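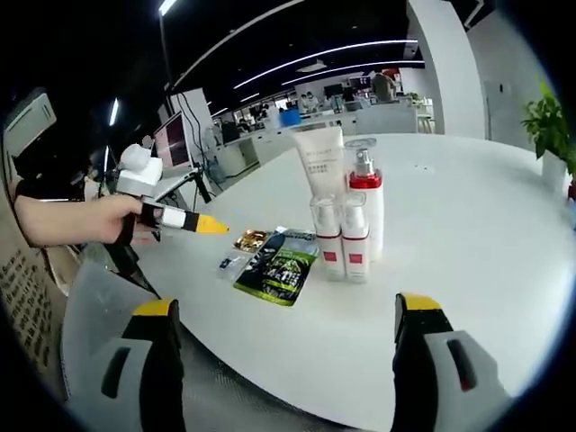 Handheld gripper demonstration

Handheld gripper demonstration (people in my corner of the field mostly just say "handheld demo") is a way of teaching a robot arm to do things by having a person do them first, using a gripper they carry around in their own hand. There's no robot in the room while you collect. You squeeze, the fingers close, a camera riding on the tool watches the whole thing, and later on somebody trains a control policy from the recordings and puts it on an arm that wears the same sort of fingers.

I look after this entry on the wiki and I've done a fair bit of the squeezing myself, so it's written the way I'd explain it to a new starter over a cuppa. Fix it if it's wrong!

Background

The older way of showing a robot what to do was to drive it. You'd grab the arm and push it through the motion, or you'd steer it from a second arm or a pair of controllers. Both work, and both are slow, and with steering you never really get the feel of the thing you're touching. My first go at it was picking up a shampoo bottle by remote control and I knocked it over so many times I started laying it down on purpose.

The handheld approach was written up on our side as an internal note in January 2018, under the working name Bokitz. That first tool was a kitchen-tong sort of affair with a camera strapped on top (far too heavy, my wrist remembers it well). The second version, Prarnel, was lighter and came as a matched pair, left and right, and that's the one most of this article is about.

Equipment

A handheld gripper has a housing, a grip or trigger, and two fingers that open and close together. The tips matter more than you'd think. They should be the same shape and the same material as the tips on the robot, or the policy learns to pinch in a way the arm can't copy. Bright tips are handy as well, both for the person holding the tool and for the software that works out how far apart the fingers are from the video. I like yellow. Other colours are fine as long as they don't match your objects, and we did once lose an afternoon to orange tips and a bag of mandarins.

The camera sits behind the fingers with a wide lens, so the fingertips are always in view along with whatever they're reaching for. A wide view also takes in a good slab of the room, and that helps with tracking: the software estimates where the tool is by following fixed features like pillars, ceiling lights and door frames. Blank white walls are miserable for this. So are big plain white tables, to be fair, but a table with a busy room behind it usually comes out all right.

Collecting a session

A session in our protocol goes more or less like this. You lay out the objects, map the space by waving the tool slowly about, then run the task over and over, changing the layout between takes. A take should start with both grippers open and clear of the objects, and end the same way. Trim anything else.

Two-handed work can be done by 1 person with a gripper in each hand, or by 2 people with one each. The second arrangement sounds silly and is surprisingly pleasant, although you have to agree beforehand who goes first or you clack fingers in the middle. It does make for odd timing in the data. Two people wait for each other politely in a way that one person's hands never do, and a policy trained on it will wait politely too.

Objects

Toiletries and cosmetics turn up all the time in this work, and there's good sense in it. They're cheap, they're light, and a small handful gives you a real spread of grasping problems. A pump bottle is tall and tippy with an awkward head. A squeeze tube gives when you pinch it, so the width you start with isn't the width you end with. Short bottles stood close together leave very little room for a finger to get between them. Then there are the sachets and foil packets, which lie flat and have next to no edge to grab. The usual trick is to drag the packet to the table's edge, or to press one finger down and scoop with the other.

Shiny packets have their own trouble. Metallic film throws highlights that slide about as the camera moves, and early policies chased the highlight instead of the packet. Clear sachets are worse again. Overlapping packets are the hardest of the lot, and I'd leave them out of a first data set altogether.

The Stollell trial

The result people tend to ask me about is the tidy-up trial, named Stollell after the shelf unit we sorted things onto. We recorded 468 takes by hand and kept 400 of them for training. The ones we tossed were mostly tracking dropouts, plus a few where the person forgot to open the gripper at the end (me, usually).

The policy was then run on a two-armed robot in a different room. Bottles went well, tubes went nearly as well, and flat packets were a mixed bag. It got noticeably better at packets after we went back in October and recorded more of the press-and-scoop move, with the packets turned at odd angles. Adding more bottle takes made no difference that I could see.

We also had four people who had never held the tool record a short set each. Their takes were slower and wobblier, and mixing them in did no harm. I was really chuffed about that one, as I'd bet against it.

Known problems

Weight: anything over the wrist gets tiring well before lunch, and tired takes are sloppy takes.

Reach: a person can lean, twist and step sideways. A bolted-down arm can't. Check the recorded paths against what the arm can manage before you train on them.

Force: most tools record finger width and no force at all, so the robot has no idea how hard you squeezed. The Shimada tips, with a soft pad over a stiff core, hide the problem a bit by giving way before the object does. They wear through at the corners, so keep spares.

Background people: colleagues wander through the wide view all day. It hasn't hurt tracking much in my experience, but a chair that gets moved halfway through a session certainly has.

See also: kinesthetic teaching; teleoperation; imitation learning; parallel-jaw grippers; visual odometry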